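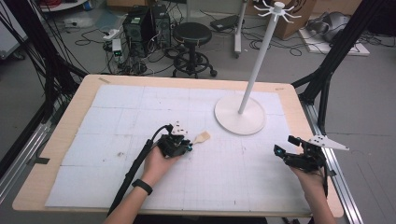 **Pre-session check, hand-held gripper bench, Hendale room**
Date: 26/09/2018
Job: brush and mug-tree examples for the Drinatel set

I did this one before the morning block, so forgive the typing. Ticks are fine, crosses need somebody to do something, and my comments are underneath each one as usual.

**Table and mat**

- [x] Mat panels joined, no lifted corners
- [x] Table doesn't rock
- [ ] Mat clean

A few dark specks on the grid. They wipe off, mostly, but please do it before you record!

**Grippers**

- [x] Jaws open and close fully, left and right
- [x] Marker plates tight on both
- [x] Wrist and finger check, nothing pinching
- [ ] Left cable routed clear of the work area

The left cable still runs down over the mat and off the front of the table. I caught my sleeve on it 2 times last week (my own fault the second time) and I'd really like a clip there. Until we get one, keep the slack on your left and don't let it loop near the stand.

**Objects**

- [x] Mug tree upright, base flat on the mat
- [x] All hooks empty at start
- [x] Brush handle free of splinters

I love the little wooden brush, it's so much easier to grip than the Barbosa one. Do go slowly near the base of the tree though – it's tall and skinny and a bump from the side will send it over. If it does fall, stop, mark the take as bad and set up again. We want 3,000 good examples and I'd sooner be late than have junk in there.

**Floor and power**

- [x] Stool parked behind the table, out of the walkway
- [x] Power strip off the walkway
- [ ] Cables behind the table tidied

Same tangle round the two computers as in July, sorry to go on about it. Don't pull anything out to sort it while a session is running. Bradcombe has a box of ties we can have, so I'll bring those over.

**Result:** OK to record, 9 passes and 3 open items. Wipe the mat first, the cable clip is on order, and the tangle is mine to fix. Next check before the afternoon block.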